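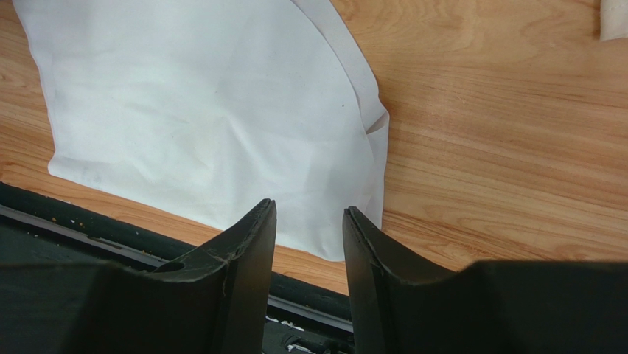

Fingers open, sheet lying partly folded on the table. Crumbs on the housing, too – see rule 2.

House rules for teaching a robot arm to handle thin fabric

I've been writing up the way we run cloth sessions at Folano, mostly so I can stop explaining it over lunch. We record a person steering the arm by hand, save each try as an episode, and hand the whole pile over to the Indar project for training. The batch I'm finishing now has 2324 episodes in it, and I'd say most of my headaches came from skipping one of the steps below.

None of this replaces the safety manual that came with your arm. Read that first, and do your own risk check for your own table. These are the habits that sit on top.

1. Set your speed limit before you touch the cloth

Fabric work feels harmless, so people turn the speed up. Don't! I keep the jog speed at 19 percent for practice runs and I leave it there until I can do 6 clean grasps in a row. The stop button goes next to your free hand, on the side you'd naturally reach for. Press it once at the start of every session and check that the arm really stops.

2. Clean the gripper and look at the tips

Wipe the housing, the rail and the fingertips with a dry cloth, with the power off. Crumbs and lint love that top edge. Then run a fingernail (gently) along each tip and feel for burrs, which will snag anything thin. Our Drakos checklist says to inspect tips every 500 cycles, and I write the cycle count in the log even when they look fine.

3. Pick your grasp point first
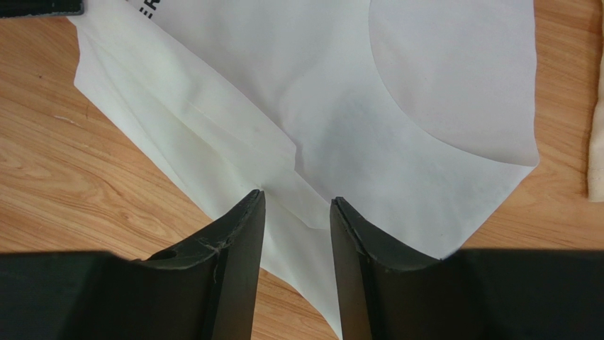 Choosing where to grab is the rule I argue about most. My advice is to decide on the spot before you move the arm, say it out loud if you have to, and stick with it for the whole episode. With a thin sheet I like a narrow bit that hangs away from the rest, like the tongue of white material reaching down between the fingers, and I stay off the big smooth areas where there's nothing to pinch. If you change your mind halfway, stop and start a new episode. Mixed-up tries are a pain to label later.

Come in slow for the last stretch and keep the tips level with each other. If one touches the table before the other, back off and fix the wrist angle. Pushing through it is how you scratch a tabletop and bend a fingertip on the same afternoon (ask me how I know).

4. Close gently, then wait

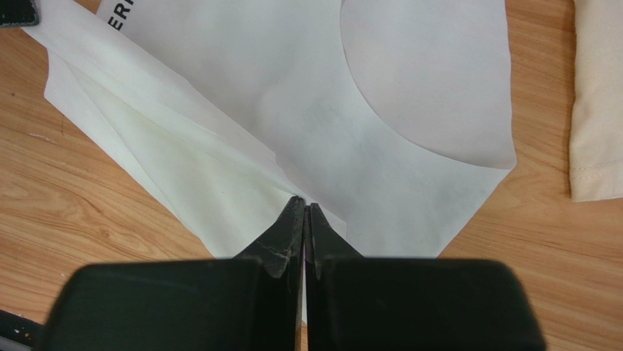 Tips nearly together, right at the low corner of the sheet.

Use the lowest grip force that holds. I start at the bottom of the range and go up one notch at a time. After closing, wait a beat before lifting so the grasp gets its own clear moment in the recording. The Zirkero labeling tool splits episodes on pauses, and without that beat it lumps the close and the lift together.

5. Log the bad ones

Keep the failed episodes, mark them as failed, and add a few words on what went wrong: "slipped", "grabbed two layers", "missed left". Please don't delete them to make your numbers look nicer. I also note what else was on the table, since a stray bit of cloth near the edge can matter to whoever trains on this later.

When you're done, open the gripper, park the arm, power down, and only then reach in to straighten the sheet for the next person.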